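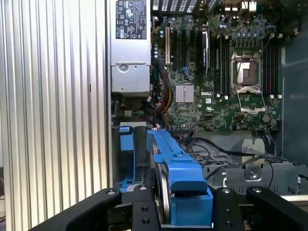 Can you still get into the Lornthorpe brick show without a club pass? Walk-ins are fine, you pay at the side door and they stamp your hand. Members get in an hour early and grab all the good used parts.

So, got there late. Parking was awful. Went straight to the back hall for the big crane, which is the work of Nazma Gamage and Hnat Vasylenko, 1,247 hours between the two of them according to the card. Boom reaches 104 inches. All regular bricks outside, steel tube up the mast, and they don't hide it. Hnat ran the winch twice while I stood there. Slow, loud, great.

Next table over, Ferdinand Zürcher with his harbor. Tide gates work off one motor and a lot of gears. He let me turn the crank by hand, stiffer than I expected. Wants to redo the lock walls in dark tan before October, if he can find the peices.

Parts sellers: Rewi had the sorted bins, Ikex had bulk by the pound. Bought 60 of the old gray axle connectors from Rewi, probably overpaid. Pullirero had a table of their own motor kits but the demo train kept stalling on the curve so I moved on.

Missed Amna Sial's talk on gear backlash, room was full, doors shut. Slides are suposed to go up on the club page.

Food: one pretzel stand. Bring a sandwich.

Will go again. Earlier next time, and with a bigger bag.

14 comments | 37 shares

Recent posts
Sorting by color or by shape, again
Rebuilding a tower crane with 500 spare pins
Review: Ikex bulk box
Khrystyna-Mariia Bondarchuk on bending long beams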